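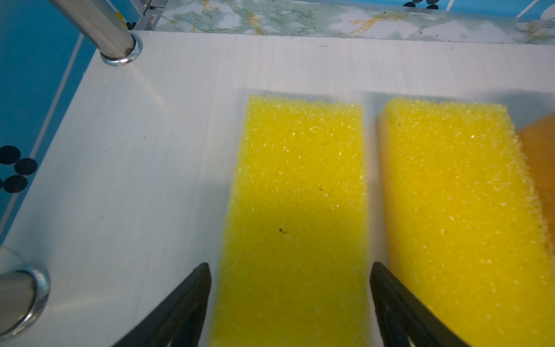 Two yellow sponges on a white tabletop.

Re: Pathirana lecture on how managers decide
gumleaf_22
Did anyone stay for the end of the leadership talk? I left when Sum-yee Liao put up slide 22.

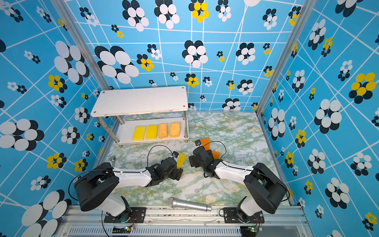

Posted by tramstop – May 20, 2022

Stayed. Her point was that bosses settle on an answer early and then commission the report. My department could have told her that for free.
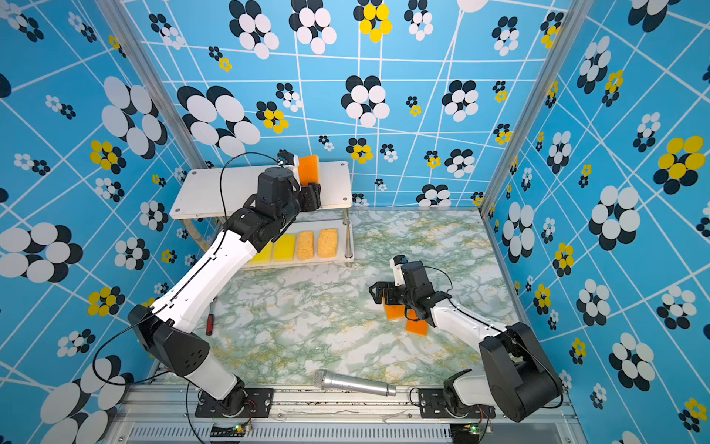 The bit on sunk costs was good, though. I've sat through 5 restructures and recognised every one.

marg_b
Disagree. It was a survey of 200 middle managers, all from Wuleck. You can't generalise from one firm's middle managers, poor things.

tramstop
She said as much, Marg. You were at the biscuits.

marg_b
I can hear from the biscuits.

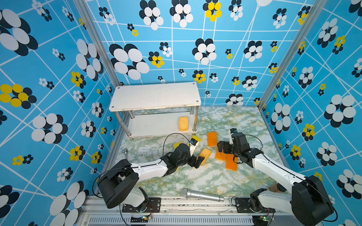 Two arms at work, with the shelf behind.

gumleaf_22
Is Ákos Sárközi still doing the ethics one in June? I'd go if there's parking.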